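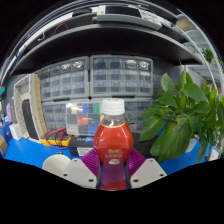
Drawer cabinets and organizer box at the back of a blue-topped bench.

Pirkby Bench Storage - Small Parts Drawer Cabinet

Item 346
Sold singly or in sets of four

The Pirkby drawer cabinet is a gray plastic cabinet with clear-fronted drawers, made for screws, connectors, fuses, small hardware and anything else that gets lost in a deep box. The clear fronts let you see what is in a drawer before you pull it. Cabinets can be stacked two high without extra hardware. If you want to go higher, use the wall rail (item 369, sold separately).

Most customers put them at the back of a workbench, against the wall, and keep the front of the bench open for the job in hand. A set of four makes a block two cabinets wide and two high. Measure up to the underside of any shelf first and allow a finger's width on top so the upper cabinets can be lifted out.

What is in the carton
Cabinet body
Drawers, already fitted
One divider per drawer
Sheet of 80 blank labels
Four stick-on feet

Using the cabinets

Put heavy parts in the bottom rows. Drawers have a stop at the back, so they will not come all the way out by accident - lift the front slightly to remove one. The labels go on the lower edge of the drawer front and peel off cleanly if you change your mind within a day or so. After that a little warm water helps.

Clean with a damp cloth and dish soap. Do not use acetone or brake cleaner on the clear fronts, as they will cloud.

Clear organizer boxes

For parts that travel, or that you want in front of you while you work, we suggest a clear plastic organizer with a lid. The Csonka box comes with 19 compartments and the walls between them are fixed, so small washers do not creep underneath. 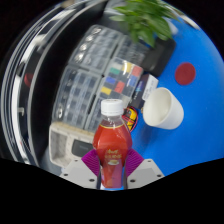 Clear boxes take up more bench than drawers do for the same amount of stock, so they are best kept for the parts you use every day. Sorting by color works well for wire ends and caps. For resistors and similar parts, sort by value and tape a list inside the lid.

Bench tops

Both products sit flat on any level top. On a smooth top, fit the stick-on feet to the lower cabinets only. Upper cabinets locate on the ribs of the ones below and will rock if feet are added. The Dorine bench mat is a good choice if your top marks easily.

Spare parts

Drawers, dividers and label sheets are sold separately. Please give the item number from the back of the cabinet when ordering. Older cabinets sold under the Provura name take a narrower drawer, and the current ones will not fit.

Delivery and returns

Orders placed by noon on Friday go out the same day. Unused cabinets can be returned in the original carton. For sets of ten or more, or for school and workshop orders, contact Naomi Massawe in the sales office for a quote.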